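February, bench notes, hand-held grippers (pair)

Carrying on from the last entry. The left unit is back together with the new finger pivot. Play at the fingertip is down to where I can't feel it with the trigger half closed, though there is still a click at full opening. The click comes from the spring seat and not from the pivot. I have left it alone for now.

09:40. Swapped the trigger springs on both units. The old ones were too stiff and my thumb gave out before the battery did. The new ones came out of the Pimton assortment box, second row, the ones with the ground ends. The return is slower, but it closes cleanly and doesn't bounce. If anyone takes the last of that row, please write it on the box lid.

10:15. Cube markers. The faces on the first prints were lifting at the corners where the glue had not reached the edge, and a lifted corner is enough to bend the pattern and throw the pose off. Reprinted the sheets matt at 600 dpi, cut them with a fresh blade and stuck them down with film adhesive, squeegeed from the middle. Did the left cube twice, having put one face on rotated by a quarter turn. The tracker accepted it without complaint and put the gripper on its side. Added a check to the start-up script: it now prints the ID and rotation of every face it sees and waits for a key.

Mounting: the cube bracket on the right unit is the Harawira pattern, with the slot lengthened. The left one is still the old bracket with a washer under it. They are not the same height. The offset is in the config file under each unit's name, so do not swap cubes between units without changing it. Demyd Nazarenko did exactly that last time and we spent the rest of the evening looking for a bug in the solver.

11:30. Calibration. Fixed each gripper in the vice with the jaw closed on the reference pin, then took 300 samples per unit. The right one settled well. The left one drifted slowly over the run and then stopped drifting, which I put down to the vice jaw liner creeping. Repeated it with the liner out and the drift was gone. The liner is now in the drawer under the drill press. It should stay there unless someone is holding something soft.

Lunch. Moved over to the round table afterwards. The square bench is better lit, but its front edge gets in the way of the forearms and you end up working with your wrists cocked. At the round table you can stand close and lean over. Power comes from the strip on the floor, with the leads running down the side. Mind your feet.
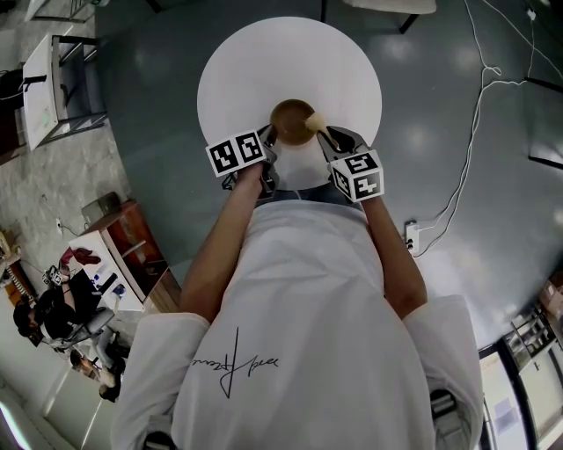 Gimimach Shared Workshop, Manipulation Build Group

The bowl task is the one we keep going back to for checking both hands together. The bowl is small and round, brown, and glossy inside, and the gloss matters for the head view: at certain angles the ceiling lights reflect straight back off it and the rim disappears in the depth estimate. A dull bowl would be easier. I would prefer to keep this one in the set and add a dull one beside it, so that we know which failures are ours and which are the bowl's.

Working height. Bending over the table puts the head camera nearly straight above the work. Good for seeing both cubes, poor for judging how far down a finger has gone. I found I was steering by feel for the last part of each approach. Worth trying a higher table, or blocks under this one. Noted as open.

14:20. First block of runs. Scored only by whether both cubes were tracked from start to finish. Most of the losses were on the left, and all of those came when the wrist rolled outwards and the visible faces went edge-on to the camera. Tilting the cube on its bracket towards the head should cure it. Printed a wedge at 4 degrees to start with; if it helps I will print a steeper one.

Finger pads. The dark grey ones are the softer batch. They grip the rim of a bowl well enough, but they pick up dust from the table and lose grip after a while. Wiping with a damp cloth brings it back. Alcohol also works, but it leaves the surface slightly tacky for a few minutes and small things then stick to the finger after release. Use water.

15:05. Wedge fitted to the left unit. Had to shorten one screw, which I did with the Noluvik cutters, and then dressed the end with a file. Config updated, start-up check passed, faces all the right way up. Second block of runs: the outward roll no longer drops the cube. There is a new weak spot when both hands come close together and one cube hides part of the other. It recovers on its own inside a few frames. The filter smooths over the gap, and I would like it to flag the gap as well, so that we can throw those stretches out later if we want to.

15:50. Clothing. Sleeves up, please, past the elbow if they will stay there. A loose cuff falls over the marker at the worst moment, and from above it simply looks like a dropout. Same for lanyards.

16:10. Timing. The clocks on the two units had moved apart over the afternoon by 2 frames. Not a problem for slow work, but it would show on anything quick like a handover. For now I sync at the start of every block by tapping the two fingertips together and lining up the contact in the logs. Crude, but it takes no extra parts. The proper fix is a shared trigger line, and the connector for that is already on the board, unpopulated.

Still to do:
Spring seat click, left unit.
Wedge for the right unit, same angle, then recalibrate.
New bracket for the left so the heights match and the washer can go.
Gap flag in the filter.
Populate the trigger connector on both boards.
Dull bowl.
Blocks for the table.

Both units are on charge on the shelf, fingers open. Don't store them closed, the pads take a set. Raw logs from both blocks are on the workshop drive in the bowl folder. The first block has the old left offset in its header and needs to be read with the old config, which I have saved next to it.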